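Projet Erero — Suivi de gestes par cube de marqueurs porté au poignet
Rapport de projet, samedi 2 mars

3. Protocole

L'objectif du projet est d'enregistrer des gestes ménagers simples pour entraîner ensuite une politique de manipulation par imitation. Nous avons repris l'approche du kit Salteo : un cube imprimé de marqueurs carrés, fixé au-dessus du poignet, dont la pose est estimée à chaque image par une caméra fixe. Les premiers essais, en novembre, avaient été faits en salle de TP sur une table blanche. Le jury intermédiaire nous avait demandé de sortir du laboratoire, ce que nous avons fait pour la seconde série.

Les objets retenus sont un flacon pulvérisateur et des tissus à motifs. Les tissus posent un problème particulier, car leur forme change à chaque prise et aucun modèle rigide ne convient. Pour le flacon, nous avons relevé la position initiale au ruban adhésif.
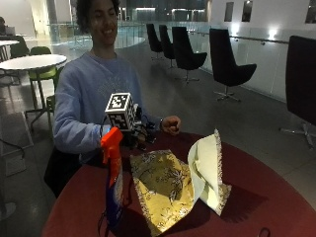
Chaque séquence commence par deux secondes d'immobilité, pour recaler le repère du cube sur celui de la table. La consigne est ensuite donnée à l'oral : saisir, déplacer, plier ou reposer. Nous avons gardé 158 séquences sur 200. Les autres ont été écartées, le plus souvent parce que l'avant-bras pivotait et qu'aucune face du cube n'était assez frontale pour être décodée.

4. Résultats

L'erreur médiane de position est de 16 mm, contre 9 mm en salle de TP. L'écart vient en partie de l'éclairage, que nous ne contrôlions pas. Un filtrage temporel avec la bibliothèque Sornura réduit les sauts entre deux images mais ajoute un retard visible sur les gestes rapides — le pliage n'est presque pas touché.

Les essais d'apprentissage restent à faire. L'étalonnage entre le cube et la paume devra être refait avant, car nous avons utilisé le même décalage pour tous les participants.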